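Drivers wanted for the Dretudley Kitchen Challenge team

The Dretudley Robotics Club is looking for four new members to operate a pair of simulated robot arms in a simulated kitchen. No real lemons are at risk. Your pride may be.

What you'd do
You sit in Room 405, put on the tracking gloves and move small things from one part of a counter to another. Then you do it again. We need 1000 usable runs before the January qualifier and we have 200, most of them by Stefaniia Chornovol, who would like her evenings back.

Who we want
Any enrolled student with patience and two working hands. Coding is welcome but won't get you out of glove duty. Gamers tend to be fast and then sulk about the thumb.

What you get
Club credit, pizza of uneven quality, and your name on the Grolska entry form, spelled correctly if you print neatly.

The left hand waits its turn while the right one holds something orange over the cutting board. Expect to spend your first evening on moves like this.

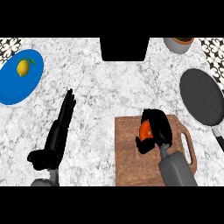 How to apply
Drop a note in box 2601 with your name, your free evenings and your glove size. Tryouts start at 6 p.m. and take twenty minutes, longer if you argue with the software.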